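Music / Experimental / Threads

Rajitha Kanagaratnam
April 28, 2024

Spent the week with the new Cloltimska tape, "Pruvley." Two long sides, no track titles. Posting notes as I go.

Side A starts with a low organ note that stays put for most of its length. The changes come from underneath. There's a second tone slightly out of tune with the first, and the beating between them gets slower as the side goes on.
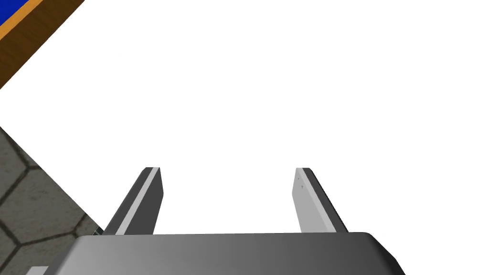
The mastering is by Khurana, who also did the last Alico record. That one was loud all the way through and I stopped playing it after a month. This has more room. The drone has two voices and they stay separate, side by side like the two gray gripper fingers up there against all that white, and you can follow either one for as long as you want. I kept picking the lower one.

12 replies · 306 likes

Side B is the noise side. It opens with contact mic scrapes and what sounds like a spring reverb being kicked. The first 5 minutes are hard going. After that a pulse comes in and the scrapes line up with it, more or less.

I'd have cut the section with the radio voices. Everybody in this corner of music has a radio voices section, and this one goes on too long.

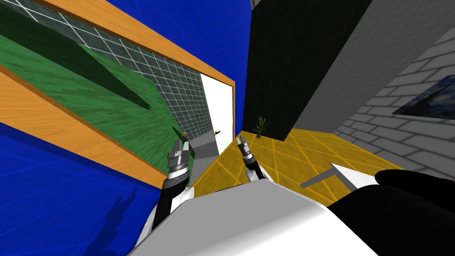 The pulse comes back after the voices, pitched down and much drier. It's the best part of the tape. There's a bowed cymbal over it that cuts out in the middle of a stroke, and then you get tape hiss until the side ends.

Played it on headphones and on speakers. Speakers are better. On headphones the beating on side A gave me a headache.

The edition is 712 copies, which is a lot for a tape like this. The first one was 306 and took a couple of years to sell. The label says there's a download too, but I haven't compared the two.

If you only know Alico's loud stuff, start with side A. If you already own the first Cloltimska tape, go right to B.

A remix version is planned for July. I'll write that one up when I have a copy.

41 replies · 866 likes · Share this thread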